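Goreck Foundation Community Forum
Fundraising and Events > Walks and Runs

Topic: Moving the kidney walk fund to matched giving

LPanyasiri
Regional Coordinator
Posted 07/02/2026

Dear members,

The board of the Multden chapter has asked me to open a discussion on the proposed change to our annual walk for kidney patients and their families. Under the proposal, individual walkers would no longer be asked to meet a personal fundraising minimum of $40. Registration would be free, and the chapter would seek matched giving from local employers in its place. Vermeulen has indicated in writing that it would match gifts up to a total of $1000 for the first year.

The travel fund remains the sole purpose of the event. It pays for rides to dialysis for patients who have no car and who live outside the bus area. No part of the proceeds would be moved to general expenses.

Members are invited to state their views in this thread before the chapter meeting. Please keep replies to the proposal itself. Questions on the route should go to the Route and Parking topic.

Lamduan Panyasiri

gernov_walker
Member
Thank you for posting the terms in full. I support free registration. Two families on my street stayed home last year on account of the minimum, and both have a relative on dialysis. It is difficult to explain to a patient's household that they must raise money in order to walk on behalf of that patient.

I would ask that the shirt remain available at cost for those who want one.

M_Leemans
Member, former Team Captain
I must respectfully disagree with the proposal as written. The minimum has been the most dependable part of our income. Team captains know what to expect and plan their letters accordingly. A match from one employer is welcome, but a match is paid only on what is given, and the proposal removes the one rule that prompts people to give.

I am also concerned that the offer covers the first year alone. If Vermeulen declines to renew, we would have to bring back a fee that people had become used to doing without. In my experience that is harder than keeping it.

My suggestion is to retain the minimum for adults and waive it for patients, donors and members of their households.

Maarten Leemans

LPanyasiri
Regional Coordinator
Mr. Leemans, thank you. The waiver you describe was considered. The difficulty lies in asking people to declare a medical connection on a public form, and several members objected to it on grounds of privacy -- a view I share. A private code supplied by the clinic social worker might answer that concern, and I will add it to the agenda.

On renewal, you are correct that nothing is promised beyond the first year.

quietharbor8
Member
I have no settled view on the fee, although I lean toward Mr. Leemans. My concern is with the timetable. Employers generally fix their giving budgets well ahead, and letters sent in May will reach many of them too late. Whichever plan is adopted, the letters should go out earlier and over the signature of a patient family where one is willing. 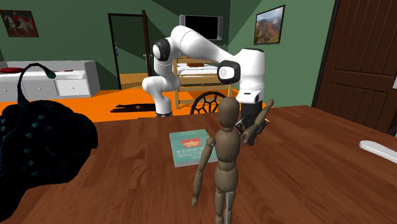
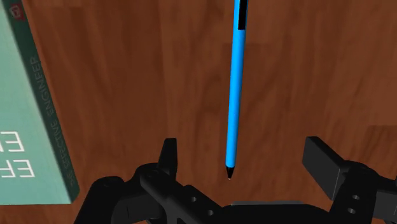
I would further ask that the chapter publish the amount received from each source after the walk. We are told the total at the closing lunch and little else. A one-page statement would permit members to judge whether matched giving has made up for the loss of the minimum. It would also give the captains something to show to donors who ask where their money went, as mine regularly do.

gernov_walker
Member
I agree with quietharbor8 on the statement. I do not agree that the minimum prompts people to give. On my team, eight of us paid the $40 ourselves at the table and never asked anyone else. That is a fee under another name.

M_Leemans
Member, former Team Captain
That may be so on your team. On mine, most walkers passed the minimum within days of the first letter. I accept that teams differ, and the published statement should therefore show team totals as well as employer gifts.

I would support a trial of one year, provided that the board agrees in advance what result would lead it to restore the minimum. Without such a figure I will vote against.

LPanyasiri
Regional Coordinator
The request for a trial period with a stated threshold has been noted and will be put to the board together with the clinic code. I will ask Vermeulen whether a second year can be discussed now, and will post its reply in this topic.

To the earlier question: yes, shirts will be sold at cost under either plan. Sizes should be given at registration.

The thread remains open for comment.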